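Hi Benjamín,

You asked for a plain update on the Wadarine study abroad advising program before the December call, so grab a coffee, because I have a lot to tell you!

First, the numbers. We had 1,189 students sign up for advising this term, and 686 of them have sat down with an advisor at least once (online mostly, though the Suda office is getting busy in the afternoons). That gap bothers me. A lot of students fill out the form late at night, get our auto-reply, and never pick a time. Dorin Stanciu rewrote the reply so the booking link comes first, and I'd like to give it a full month before I say whether it helps.

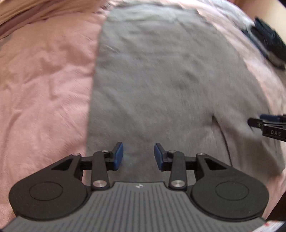 The application workshops are the part I'm happiest with. We run 4 per term now: choosing a program, writing the personal statement, paying for it, and visas. The visa one fills up fast and always runs over. I think we should split it in two, one for student visas and one for everything that comes after you land (bank accounts, health insurance, part-time work rules). I haven't asked for money for this because we can do it with the people we have.

Where we're behind is the scholarship guide. I promised you a finished draft by now and I have two chapters out of five. The funding deadlines kept moving on us, and I'd rather send you something late than send students to a closed application. Dorin is checking every listing by hand, and he's through the ones for undergrads.
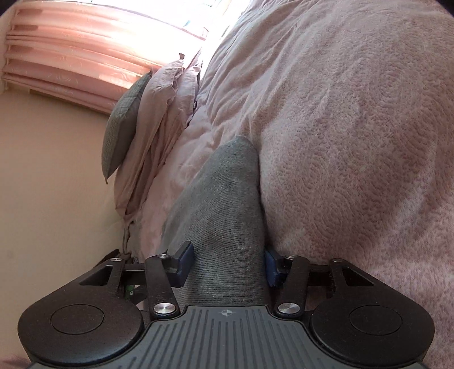
On partners: Allska has agreed to waive its application fee for students we refer, which is great news! Hájek is still thinking it over. They want to see our retention figures first, and I owe them a table. If you know anyone in their admissions office, a friendly nudge would be welcome.

Spending is on plan except for translation, where we're over. Transcripts cost more than I budgeted for, especially the older handwritten ones. I'd like to move what's left in the travel line to cover it. Could you let me know if that needs a form or if your email is enough?

Next up for me are the Hájek table and chapter three.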